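Software engineer, grasp planning (2 posts)

Pettigrew is our planning stack for kitchen tasks, and it's getting good! We want two people who enjoy planners, logs and stubborn bugs to join the team in Trirside this September. 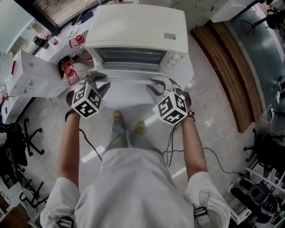
You'd spend most of your week on contact: when to close, how hard to pull, what to do if a hinge sticks. C++ or Python is fine, and we'll teach you the rest. 3 days on site, 2 at home. Send a CV and some code you're fond of to Basell, quoting ref 111.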